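Living With the Roltlow Kit: Our Project Report

Vesela Nikolovski, with Chie Murakami
2026-03-07

Okay, so when our instructor said we could review a product for the final project, Chie and I had the same thought, and it was the Roltlow. If you haven't run into it, it's a two-armed home robot kit sold by a company called Skindlow, and it's meant for people who want a robot to do chores and are willing to teach it themselves. The department had one on loan for the term. We signed up before anybody else could!

The question we set ourselves was pretty simple. Can two students with one semester of programming get this thing to tidy a bedroom? The brochure says you can be up and running in an afternoon. We wanted to see about that.

Setup

It was not an afternoon. The arms come mostly assembled, and the quick start guide is good up to the page where you route the cables, and then it gets vague. We had the right arm's cable on the wrong side of a joint for an entire evening and couldn't figure out why calibration kept failing (the error message just says "range fault," thanks a lot). Chie found the answer in a footnote of the PDF manual. The printed one doesn't have the footnote.

Once that was sorted, calibration went fine and we never had to redo it. I want to give Skindlow credit there, because the older Leung kit we used in lab last October needed it practically every time you looked away.

How we taught it

The Roltlow learns from demonstrations. You steer the arms by hand using a pair of controllers, it records what you do, and later it tries to do the same kind of thing by itself. We picked 4 tasks: straighten a blanket, pick up a book, move a pillow, and put a shirt in a bin. Over the whole project we recorded 137 demonstrations, and I can tell you that by the end my shoulders knew every single one of them.

Most of our recording was done on a bed, and beds are hard. Everything on a bed is soft or sits on something soft, so the surface gives when you press down on it. The software seems to have been built with tables in mind – all of the sample projects use one – and we had to turn the contact sensitivity way down before the arms would go near the sheet without stopping. 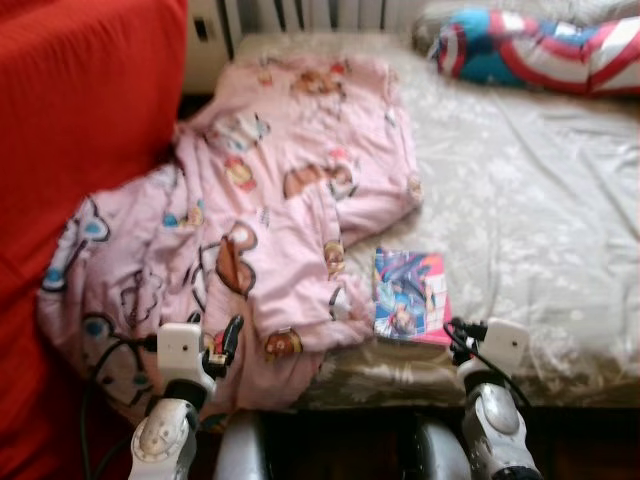

The book task was the one I thought would be easy, and I was so wrong. A thin book lying flat gives the fingers almost nothing to grab. If you come straight down you just push it into the mattress. What worked best for us was sliding one finger under the edge while the other one held the far side still, and I needed a lot of practice on the controllers before I could do that without flinging the thing.

Blankets were more fun. Chie has a real knack for it and ended up doing nearly all of those recordings. She pinches a corner, pulls slowly, lets go, and starts over from the other side. I tend to yank.

What we got out of it

After training, we ran each task 7 times with no help from us. Moving the pillow went best and only failed once. The shirt was decent. The blanket usually ended up flatter than it started, though I wouldn't call it made. The book worked on 4 of its runs, and on the others the fingers closed on air or shoved it sideways.

Things we'd tell a buyer

Read the PDF manual and skip the printed one. Get the softer fingertip pads if you plan to work with fabric, even though they cost extra. Leave yourself more space around the bed than you think you need, as the elbows swing out wide. And put in a support ticket early, because ours went to the Nundgate office and took ages to come back, but the person who answered really knew the product and fixed our logging problem in one email.

Would we recommend it? For a class or a club, yes, very much. For somebody who just wants a tidy bedroom, I'd hold off – I can make a bed in a minute or two and the Roltlow can't yet. Chie is a bit more generous and thinks another round of blanket recordings would change the picture. We've asked to keep the kit a little longer so she can try it.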